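Irwood 3151 Felt Floor Pads

Self-adhesive pads for chair, table and cabinet legs. Pressed wool felt, 5 mm thick, in gray or oatmeal. Sold in strips, rounds and uncut sheets.

The 3151 replaces our older pad, which used a softer felt and wore through at the edges on dining chairs. The new felt is denser and the adhesive covers the whole back of the pad. Amrit Sandhu runs our cutting room and set the new sizes after going through a year of customer returns. Most were pads too wide for the leg, so the smallest round is now 16 mm.
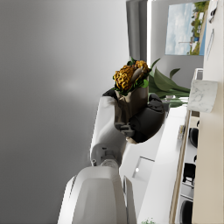 Image: Krystyna Kołodziej / Marnis

Fitting

Turn the furniture over and scrape off any old pad or glue. Wipe the foot of the leg with rubbing alcohol and let it dry. Peel the backing, press the pad down hard for 30 seconds, and leave the piece upside down overnight if you can. Pads put on in the evening are ready by breakfast.

Do not use on legs that sit at an angle. For those, order the Wong nail-on glide. It comes in the same diameters and needs a 2 mm pilot hole in hardwood.

Care

Vacuum the pads when you vacuum the floor. Grit caught in felt will scratch a soft finish such as oil or wax. Replace when the felt is less than 2 mm thick. On kitchen chairs, expect to do this every year or so.

Pack sizes

Rounds, 16 mm and 22 mm: bag of 500
Rounds, 28 mm: bag of 500 or box of 1000
Strips, 12 x 150 mm: pack of 10
Sheets, A4, uncut: single

Trade boxes ship from our Lumelska warehouse, usually within two working days. Oatmeal sheets are out of stock until October. Unopened bags can be returned within 30 days. Cut sheets cannot be returned.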